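Gripper Trial Checklist, Round 2
Site: Dustum, ground floor
Grippers compared: Lerkberg soft pad, Caden parallel
Controller: Jankauskaitė, both runs
Filled in Saturday, comments typed up the same evening

Before power on

1. Mounting screws torqued and marked. OK
Comment: Both sets held their paint marks through all of round 1, so I'm very happy with the new washers. The Caden takes a shorter screw than the Lerkberg. Keep them in separate bags, please!

2. Finger pads clean, no cuts or glazing. OK, one note
Comment: Lerkberg pads look wonderful for their age. They have done 3,000 closes by the controller log and the edges are still crisp when you run a thumbnail along them. One Caden pad has a nick near the tip. Small enough to test with, but I've put a replacement on the order.

3. Cables clear through full wrist rotation, both directions. OK
Comment: Turned by hand first, then at the slowest jog speed. The loop needs to be a bit generous. Last round it was too tight and we lost the encoder signal at the end of travel.

4. Emergency stop, tested from each operator position. OK
Comment: Press, confirm the drives drop, reset, repeat. Do it again after swapping grippers, even when lunch is waiting.

5. Wrist camera lens wiped, bracket tight, picture live on the monitor. OK
Comment: The new bracket is a real step up. Fingertips stay in view at every opening width, which the old one couldn't manage.

Controller

6. Force limit set and read back from the controller. OK
Comment: Start low. The Caden closes so briskly that I went down one more step than the sheet asks for, and it still held everything we gave it.

7. Homing repeatable from a cold start. OK on second try
Comment: First homing stopped with a timeout of 900 ms. I raised it and the fault went away. This needs writing into the settings file, otherwise we will all find it again in January.

8. Speed cap active with a person inside the taped line. OK
Comment: Works beautifully, and the slowdown is smooth now. No more lurch!

9. Behavior on loss of power: grip held or released? DIFFERS
Comment: Lerkberg holds, Caden eases open over a second or two. Neither is wrong, but anybody standing near the table has to know which one is fitted. Write it on the card by the stop button.

Objects and table

10. Test objects within the 300 g limit for this round. OK
Comment: Weighed on the kitchen scale. Cups and dishes only, no glass until the pads question in item 2 is closed.

11. Table stable, legs locked, nothing under the wheels of the base. OK
Comment: Lean on each corner. Folding tables forgive a lot but not a half-locked leg.

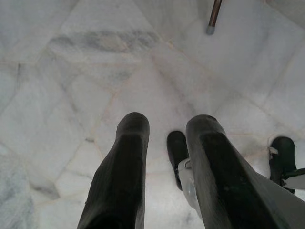
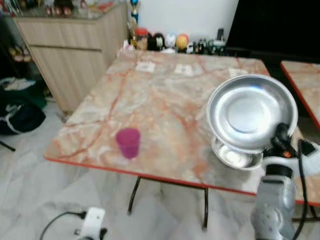 12. Metal dishes: grip secure, camera settings checked against glare. OK WITH COMMENT
Comment: My favorite item on the whole list, and the one that took longest. Shiny metal is hard on the pads and hard on the depth camera at the same time, so it shows up differences between grippers faster than any foam block ever will. With the steel bowl tilted in the gripper and the smaller dish close under it, the bright room light comes straight back off the inside, and exposure has to come down before the depth picture means much. The pink cup standing on the table is the easy one by comparison. I'd keep both kinds of object for round 3 and run the cup first, as a warm-up for whoever is driving.

13. Floor around the base clear, power leads out of the walking path. REPEAT EACH RUN
Comment: Leads creep. Look down before each start, and move the power strip toward the wall if anyone needs to walk on that side.

14. Gripper parked open, clear of table and floor, before leaving the controls. OK
Comment: Add a named park pose for each gripper. The Lerkberg fingers are longer and the shared pose brings them lower than I like.

Still open: spare Caden pad, homing timeout in the settings file, power-loss card, two park poses. Round 3 can go ahead once the card is up.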